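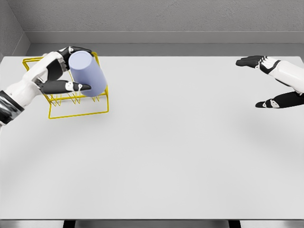 A pale cylinder over the yellow rack.

The last bus to Cornton

posted 08/10/2018

She missed it by the length of the parking lot. Saw the tail lights, waved the soup pot at them, which did nothing. Then rain.

So. Plosmont, ten at night, one bench, one pot of soup with the lid taped on. Her mother's soup, her mother's tape. Eat it hot, her mother had said, as if there was a stove on the bus.

She sat down. Got up, the bench was wet. Sat down again, too late to matter.

The station had a ticket window with the blind pulled and a light on behind it. She knocked. Nothing. Knocked again, harder, and a man's voice said closed, and she said I know it's closed, when's the next one, and the voice said morning. What time in the morning. Early, said the voice. The light went off.

Her phone was at 3 percent. She could call her brother, who would come, and who would talk about it until Christmas. Or she could call the house in Cornton and say not tonight. She held the phone and looked at it and it dropped to 2 and she put it away.

Across the street there was a bakery. Brutetti, in red paint on the glass, the two t's leaning on each other. She had worked there one summer, the summer she was nineteen, and had been let go in May of the next year for giving away rolls. Not stealing. Giving away. There was a boy who came to the back door with his dog and she gave him rolls, whatever was left, and then whatever wasn't left. The old man had counted the trays. He didn't yell. He just took her apron off the hook and folded it up very small.

There was a light on in the back now. Well of course there was, bakers.

She crossed. Rain down the neck. The alley was the same, same bins, same step with the corner gone. She stood there with the pot and could not think what she was going to say. Hello, it's me, the rolls. Hello, do you have a phone. She was still working on it when the door opened on its own and a woman backed out with a bucket.

Jesus, said the woman.

Sorry, she said. I missed the bus.

The woman looked at the pot. What's that.

Soup.

What kind.

Barley.

Well come in then, said the woman, you're letting the heat out, though it was the woman who had the door.

Inside it was so warm her glasses went white. She stood blind on the mat and smelled it, yeast and burnt sugar and the wet wool of her own coat. When the glasses cleared it was smaller than she remembered. The ovens were new. The long bench was the old one with the dip in the middle where everybody's hands had been. No apron on the hook.

Is he, she said.

Four winters ago, said the woman. You knew him?

I worked here. A bit.

Everybody worked here a bit. The woman already had the tape off the pot and was hunting for a pan. I'm the daughter in law. I got the ovens and the debt. You want bread with this or is that a stupid question.

They ate standing up. The soup was too salty, her mother's soup always was, and the woman had two bowls and wiped the second one out with a crust. She didn't talk while she ate. Then she talked a lot. About the flour man, Van Beek, who wanted 550 up front now and wouldn't budge, about the roof, about her knees. About the old man, who had kept a notebook of everyone he ever fired.

A notebook?

With reasons. You want to see? It's a riot.

She didn't want to see. She said sure.

It was in the drawer with the string and the birthday candles. Brown cover, soft as cloth. The woman licked her thumb and turned pages. Late. Late. Drunk. Sang. Late. Put salt in the eclairs. What year were you?

She said the year. The woman went back, ran a floury finger down, and stopped and turned the book around so she could read it herself.

His handwriting was tiny, all leaning over. It said: Rolls, 313. And under that, in a different pen, later maybe, much later, the ink was hardly faded: paid.

Who paid, she said.

The woman shrugged. There was a fellow used to come by, big tall fellow. Came at Christmas every year with an envelope, and the old man would go out on the step and they'd argue. He didn't want to take it. He took it in the end. Had a dog with him, the fellow, or it was a different dog each time, I don't know, I was up front mostly.

She read it again. Rolls, 313. She'd never have guessed that many. She would of said fifty.

You all right? said the woman.

It's hot in here.

It's a bakery.

Outside the rain had gotten serious, it was coming off the roof in ropes. The woman looked at the clock, then at her, then went and got an apron from somewhere in back, a blue one, not the old kind, and threw it at her.

Morning bus is at five forty, she said. You remember how to shape rolls?

She hung her coat on the hook and washed her hands.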